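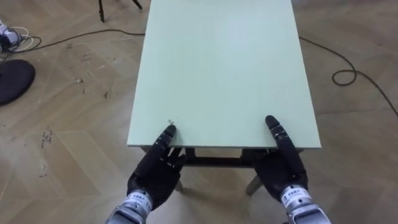
I finally read the Brivard write-up on two-handed furniture moving, the one that has been passed around since January, and I'm less impressed than everybody else seems to be.

The claim is that a policy trained on 1302 demonstrations can shift a small table across a room with both hands on one edge, and that it carries over to tables it hasn't met. The headline result comes from 20 trials. Twenty! On 5 tables, so four tries each, and the write-up doesn't say who decided when a try was finished.

My bigger problem is the baseline. They compare against a version that gets no wrist force signal and was trained on 45 demonstrations. Of course it loses. I'd like to see the same amount of data with the force signal switched off, and then we could talk about what the signal buys you. As it stands, two things changed at once and only one of them got the credit.

Kadri Grīnberga, who ran a similar test at Colent, told me their gap mostly closed once the data was matched. That's one lab and one conversation, so take it for what it is.

I do like the choice of task. A light table punishes uneven pushing — it twists, and then you have to deal with the twist. Grasping demos hide that sort of thing. But parquet is a forgiving floor, and I saw no carpet runs anywhere in the results.

The code is supposed to be out on Friday. I'll rerun the baseline with matched data and post the numbers, whichever way they go.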